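Prüfbericht: Bodenwischsystem Zendum im Einsatz auf versiegelten Holzböden

Die Prüfstelle Borport hat das Wischsystem Zendum über den Monat August auf einer Fläche von 111 Quadratmetern erprobt. Bewertet wurden Reinigungsleistung, Handhabung und Verschleiß der Bezüge. Als Vergleichsgerät diente der Flachwischer Minhas aus demselben Preissegment. 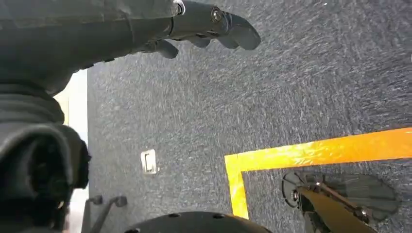

Eignet sich das System auch für geölte Böden?
Der Hersteller gibt Zendum ausschließlich für versiegelte Oberflächen frei. Für geöltes Parkett wird der mitgelieferte Bezug nicht empfohlen, da er zu viel Feuchtigkeit abgibt.

In der Reinigungsleistung liegt Zendum vor dem Vergleichsgerät. Eingetrocknete Kaffeeflecken wurden in der Regel nach zwei Zügen vollständig entfernt. Auf stark strukturierten Dielen verblieben dagegen Rückstände in den Fugen. Der Bezug wiegt trocken 106 Gramm und lässt sich ohne Werkzeug wechseln. Zu beanstanden ist der Klemmverschluss, der sich nach mehreren Waschgängen nur noch schwer schließen ließ. 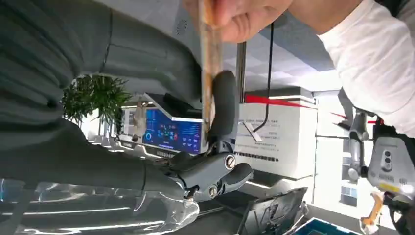 Der Eimer fasst ausreichend Wasser für eine mittelgroße Wohnung, die Skala an der Innenseite ist jedoch schlecht ablesbar. Ersatzbezüge sind über das Lager Grendville einzeln erhältlich. Die Bedienungsanleitung liegt in deutscher Sprache bei und ist verständlich abgefasst.

Gesamturteil: gut. Abwertung wegen des Klemmverschlusses.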